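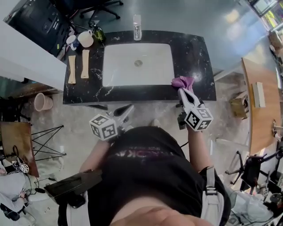 2025-03-26
Woturik hand gripper kit, trial notes, second entry

OK so the trial kit is ours for 30 days and I want to get this written up while my wrists still hurt. Berklow is quoting 796 a month for the pair if we keep it, with the marker cubes and the Nimar software license thrown in, and Greer wants a yes or no from me before the end of March. I'm leaning yes, with grumbles.

Cloth at the sink today. We picked it as the mean test, and it is mean! A mug is a mug, you close on it and it stays the shape it was. The purple cloth is a different shape every time you look at it. I started out pinching right at the hem like I would with my fingers and kept coming up with nothing. What works better for me is going in steeper than feels natural, tips nearly down on the surface, and taking a proper fold of fabric. Milovan does it flatter and gets away with it, so maybe it's just me.

Things I like. The jaws open wide enough that I'm not fussing over where I land. The trigger is light (lighter than the old MacBrayne set by a mile, which gave me a cramp in the thumb by lunch) and the swap from left to right hand took me a few minutes to get used to, no more. The black pads with the mesh texture really hold a towel. I tugged pretty hard on one and it stayed put.

Things I don't like. The weight sits too far forward. You don't notice it at first, then you notice it a lot. The marker cubes stick out, and working down at a sink I'm forever thinking about the rim - I knocked the right one twice and had to redo the calibration both times. The calibration page in the manual is also written for somebody who has already done it. Step 4 sends you to a menu that's under a different name in our version, and Fiona found it by clicking on everything. I've penciled the right name into our copy.

Software side: Nimar took all of this morning's clips without complaint. The preview is slow to load once a batch gets past 300 clips, so I've been closing batches early. Ugly but fine. The tracking plot goes jumpy when I turn the cube toward my own body, so I'm trying to keep my elbows out. I look like a chicken.

Afternoon was towels again, just lifting and letting them hang, to see how the pads do with thicker fabric.

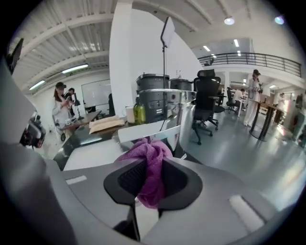
Eilidh: I'd hold off on the yes until we've asked what replacement pads cost. The quote doesn't list them. On the MacBrayne set it was 80 a pack and we went through them way faster than the rep told us we would.

Fair point, and I hadn't even looked. I've written to Frida at Berklow to ask for a price on pads and whether they'll sell us a spare cube mount at the same time. Also asked if there's a counterweight for the back end - Milovan thinks he can make one, but I'd like theirs first if it exists.

Still to do: wet cloth, the sponge, and a long session with somebody whose hands are smaller than mine. Both units on charge overnight, left one is slow to take it so check the light before you leave.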